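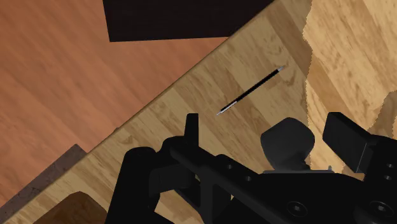
The pen on the table, in the simulator.

Since October I look at this pen more than at my own family. My work at Flemo was packing before. I stood at bench 24 and put the small office items in gift boxes: a pen, a notebook, a card. Now the company wants that the gripper takes the pen, and I am one of 2 packers who were asked to help the engineers from Kultetti.

First everything is tried on the computer. I sit with the engineer and I say what a packer would do. For example, a thin pen on a flat table is not easy to pick up. With my hand I roll it a little with one finger, and then the thumb comes. I did this for six years and I never had to explain it in words. She writes it down and changes something, and we watch again.

My colleague Stefaniia Stetsiuk does not like the project. She asked in the meeting what happens with the 20 people on our line, and the manager answered that there will be "new tasks". She asked which tasks. He said this will be discussed. I was a little ashamed that I did not ask it myself, because I have already my new task and it is a chair and a warm room.

I must say also the good side. My wrist hurts less. In one October week our line packed 3,586 boxes, and after such a week I could not open a jar at home. If a machine takes this part, I will not miss it. But I would miss the talking at the benches. In the computer room it is quiet and we eat lunch at the desk, which I find a bad habit.

Next the engineers want to try the notebook. I told them the cover is slippery and they should begin with the card. We will see if they listen.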